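Magazine > Features > Work and Machines

Soft Goods, Hard Fingers
An open day at the Fenau workshop, where a robot is learning to deal with clothes
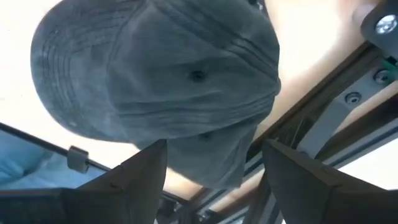 The people at Fenau had asked visitors to bring something from home. The notice on the door gave the rules: nothing with glass, nothing with a battery, nothing you would be sorry to lose. By ten in the morning the table by the entrance held scarves, gloves, a child's raincoat, a bathrobe belt and more hats than anyone had planned for.

Fenau rents the ground floor of a former furniture warehouse on the edge of town. It sorts used clothing for resale shops, and most of the building is given over to that. Bags come in on one side, get opened on long tables, and leave on the other side in crates marked by type and grade. The staff do this by hand and they are fast. A good sorter, I was told, gets through 300 pieces in an hour and can tell cotton from a blend with her eyes on something else.

The robot is at the back. It has been there since November, when Fenau and a small engineering firm called Calik agreed to share the cost of a trial. Calik builds the arm's fittings and writes the software. Fenau supplies the clothes and the people who know about clothes. The open day on 2018-06-06 was the first time anyone from outside had been let in to watch.

Jana Kröger runs the trial for Calik. She had a tablet under one arm all morning and kept getting pulled away from it by questions. Her first job, before any demonstration, was to lower expectations.

"People come in thinking it folds shirts," she said. "It picks up one thing and puts it in a bin. Today that's all it does."

Picking up one thing is harder than it sounds. A box has the same shape wherever you set it down. A glove does not. Drop it 18 times and you get 18 gloves, as far as the software is concerned. Hats turned out to be a good test for the open day, as they are part stiff and part soft. A baseball cap has a brim that keeps its curve and a crown that gives way when you squeeze it. The two fingers can close on the crown and bunch the fabric between them, or they can go for the brim, and the arm has to choose before it moves.

The system that makes the choice is called Runano. It works from a small camera mounted at the wrist, which looks down past the fingers at whatever lies between them. The view goes up on a screen for the visitors, and it takes some getting used to. The arm tilts and the whole room tilts with it. A woman next to me watched for a few minutes and then had to look at the floor.

Kröger's team has logged 1,301 grasps since the trial began. Each one is saved with its pictures and a short note on how it ended. The notes are typed by a person, in plain words: held, slipped, took two, took none. The target is 2,000 by the end of the trial, and then the partners will sit down and decide whether to go on.

The "took two" notes are the ones Fenau cares about most. A dropped glove can be picked up again. Two pieces carried to the bin together mean that one of them is likely in the wrong place, and somebody has to find it later. Thin scarves are the worst for this. They cling to each other, and from above a pair of them can look like one.

The demonstrations ran on the half hour, with a dozen people at a time standing behind a yellow line. The arm is slow. It comes down, stops, shifts a little to one side, closes, waits and lifts. Between runs an operator put the piece back and turned it another way. In the group before mine it had taken the raincoat by the hood on its first try, and there was applause. In my group it closed on the bathrobe belt four times and came up with it twice. There was applause for that too, though less.

A man with a tailor's tape around his neck wanted to know why the fingers were hard. He had expected rubber, or something like a hand. Kröger told him they had tried softer tips over the winter and had gone back. The soft ones held better but wore out quickly, and they picked up lint until they stopped gripping at all. Hard fingers can be wiped with a cloth. A new design is on order from a shop called Ķēniņš, with a thin ribbed pad that can be swapped in a minute. It had not arrived in time.

I spent the lunch break with two of the sorters, who had set up their own table in the sun outside the loading door. Neither of them seemed worried. One has been at Fenau since it opened and said that every machine she had worked beside had needed more looking after than promised. The other would be glad to see it take over hats, which pile up and are dull to grade. She wants the coats left to her. Coats have pockets, and she likes going through the pockets.

After lunch Kröger let a few visitors lay out pieces themselves. This was the busiest hour of the day. Children bunched things up as tightly as they could, and a retired couple spent a long time folding a scarf into a neat square – the hardest thing anyone gave it, as it happened, since there was no loose edge to close on. The arm went down, stopped, and went back up with nothing. The operator typed a note.

Visitors could collect what they had brought at four o'clock, or leave it for the shops. Most left it. The hats went into a crate of their own by the back wall, to be used in the trial through the summer and graded by hand after that.

Fenau plans a second open day in the fall. Places are limited to a dozen per group, and the yellow line will stay where it is.

Contact the editors | Copyright 2018 | Back to top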